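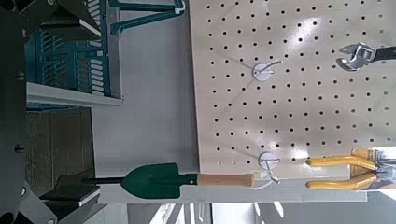 According to Ryota Katayama, a sheet left out after midnight collects twice as many moths as one taken in at ten, and most of the larger species arrive late. The instructions in this section therefore assume a full-night session at the Brarley site.

Section 9. Setting Up the Moth Sheet and Lamp

9.1 Before You Begin

Read Section 8 (Site Permissions) first. Sessions run from June through September. The station log lists 568 species, and a printed copy is kept with the recording forms.

9.2 Setting Up

1. Choose level ground at least 200 feet from the parking area and out of sight of the road.

2. Drive in the two poles and run the cord between them at shoulder height.

3. Hang the white sheet over the cord. Let the lower edge lie on the ground and extend toward you, so that insects that drop can be found.

4. Peg the corners. Do not pull the sheet tight; moths settle more readily in shallow folds.

5. Place the Gollus lamp on its stand in front of the sheet, with the bulb level with the middle of the cloth.

6. Run the cable behind the poles and connect it to the battery. Keep the connection off the grass.

7. Switch on at dusk. Enter the time, the air temperature and the cloud cover on the form.

Note: The lamp needs several minutes to reach full brightness. If it is switched off, let it cool before switching it on again.

CAUTION: The lamp gives off ultraviolet light. Wear the glasses supplied and do not look directly at the bulb.

CAUTION: Do not use the lamp in rain without the glass cover. A cracked cover must be replaced before use.

9.3 During the Session

1. Check the sheet every half hour, including the back and the surrounding grass.

2. Photograph each unfamiliar insect before attempting to move it.

3. Use a clear pot for close examination. Hold one insect per pot and release it within ten minutes.

4. Do not handle hornets or large beetles. Step back and allow them to settle.

9.4 Closing Down

Switch off before sunrise. Shake the sheet gently over tall vegetation, away from any perch used by birds. Fold it only after both sides have been checked.

Send completed forms to Iolo Voyle by the end of the month. Quote site number 3278 on every page.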